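We use cookies to keep you signed in and to count page visits. Accept all | Manage settings

Filed under: Arm Cells > Set-up & Care > Tray Pick

Section 4. Setting up the Pletton tray cell

Read sections 2 and 3 first. If the arm isn't bolted down yet, go back. Last revised May 28, 2026.

Covers the Pletton arm on a wedge mount, two-finger gripper, small rimmed tray. Same steps for the Lumside bench version except where noted. Do the whole thing in the simulator before you touch the real cell – most mistakes are free in there.

4.1 Before you start

1. Power off at the wall. Controller too.
2. Check the mount bolts. Hand tight, then a quarter turn.
3. Wipe the finger tips. Dry cloth, no solvent.
4. Clear the reach area. Tools, cups, phone, all of it.
5. Load the cell file in Cheetham. Wait for the green bar.

CAUTION: Keep hands out of the elbow. It folds back on itself and closes faster then you'd think.

4.2 Base and home

1. Power on. Brakes click. Normal.
2. Set speed to 15 percent. Leave it there until 4.4 is done.
3. Jog each joint a little both ways, base first, wrist last. Listen for grinding.
4. Send home. Arm should stop without a bounce.
5. Bounce? Lower the payload value one notch and home again.
6. Save as HOME_A.

Note: Lumside bench mounts sit lower. Use HOME_B or the forearm will stop short of the tray.

4.3 Tray position

1. Put the tray down on the side of the mount the gripper reaches with the elbow bent. Don't stretch the arm out straight to get there.
2. Jog to hover. Wrist straight down, fingers open, tips just over the rim.
3. Look from two sides. One side will fool you, esp. with hard shadows.
4. Tray too close to the mount and the upper arm hides half of it from the overhead view. Slide it out a bit.
5. Drop in the test balls. Small ones. Don't swap in bigger ones to make it easier.
6. Save as HOVER.
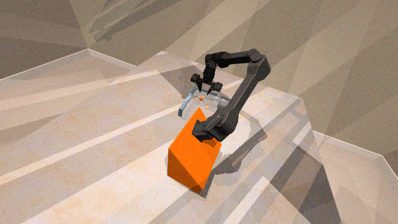
Fig. 4-2. Hover pose in simulation. Gripper open above the tray, two test balls inside.

Caution: The back rim is the usual thing to hit. If a finger is near it at hover, shift the pose toward the middle of the tray before you lower anything.

4.4 First pick

1. Lower in single steps. Stop when the tips are level with the ball center.
2. Close at lowest force. Raise force until the ball stays put on a slow lift.
3. Open over the tray, never over the bench. They roll.
4. Repeat for the second ball.
5. Error 351 = finger touched the rim. Back up to HOVER, clear, go to 4.3 step 2.
6. Happy with it? Speed up in small jumps.

4.5 Upkeep

– Re-check mount bolts after any knock.
– Finger pads: swap after up to 2,000 picks. Both together, not one.
– Wrist cable: look for rubbing every time you wipe the tips.
– Re-save HOVER after a pad swap. New pads sit a hair lower.
– Log it all on the cell sheet, with intials.

Questions on this section go to Jonalyn Espiritu, cell support.

Comments (3)

hidow_tech2
Step 5 in 4.2, payload notch fixed our bounce right away. thanks

R. at Hidow
Is there a HOVER for the deeper tray? Ours has a taller rim and I get 351 every single time.

Jonalyn Espiritu
Not yet, coming in the June update. For now raise HOVER 23 mm and step down slower.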